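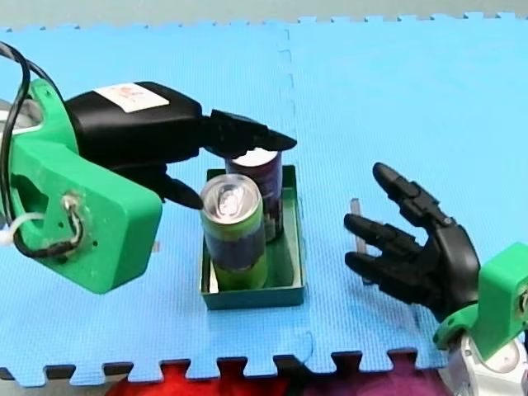

Foam mats, trays and drink cans: notes after a month

The floor in the back room is gray, and it is hard on knees and harder on anything dropped. In December I covered most of it with light blue foam puzzle mat. The tiles are 15 mm thick and join with the usual jigsaw tabs. I left the edging strips off along one side, so the tabs show against the bare floor. It looks unfinished and I have stopped caring.

Two things about the mat. The seams sit flush only if the tiles are laid at room temperature. I put the first row down straight from the garage and had to lift it on Wednesday and lay it again. The second is that foam is a poor surface for a narrow, upright object. A drink can has a small footprint, and its rim presses into the foam unevenly. Near a seam it leans. Full cans mostly stay up. Empty ones go over if you walk past.

A tray fixes most of this. I use a shallow square one in green, with low walls. The base spreads the load, and the wall catches the bottom of a can that starts to slide. Two cans fit close together with room left to get at either of them. I tried a deeper Trotach box first — 300 mm on a side — but reaching over the wall to lift something out was a nuisance, and it went back to holding cables.

Anjani Ngui asked why I don't put the drinks on the shelf. The Skekitz shelf is at shoulder height and I work on the floor. She suggested a folding table, which I may try if I find one low enough.

Cleaning is simple. The tray goes in the sink. The mat gets a damp cloth with a little dish soap, then a dry one. Sticky drinks are the exception, as they run into the joints and stay there. For those I pull up the affected tile, wipe the tabs on all four sides and let it dry standing on edge before it goes back.

The mat came from Hutapea, in packs of tiles. I have 3 tiles left over, stored flat behind the door with something heavy on top. Stored upright they curl.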